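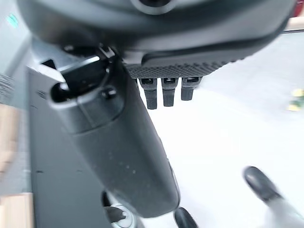
Givevmont library to stay open later from January

November 1, 2021

Givevmont library will open until 8 pm on four evenings a week from January, after readers asked for longer hours.

The branch in Dogar Street now closes at 5 pm. A survey held over the summer drew 183 replies, most of them from people who work during the day and cannot get to the building before it shuts.

Zeesham Court, the block next door, will keep its shared car park open to library users on the late evenings. There are 22 spaces. The bicycle racks at the front are not affected.

Branch manager Zeeshan Sandhu said the change would be tried for six months.

"We had plenty of replies from parents who want to come in after tea, and from students who need a desk," he said. "If the evenings are busy we will ask for the money to carry on."

The homework club will move from 4 pm to 5.30 pm. Story time for under-fives stays on its usual morning.

Roughly 800 large-print books are also being moved to the ground floor, near the returns desk. That part of the building will be closed for two days while the shelves go in, and loans due back then will be extended.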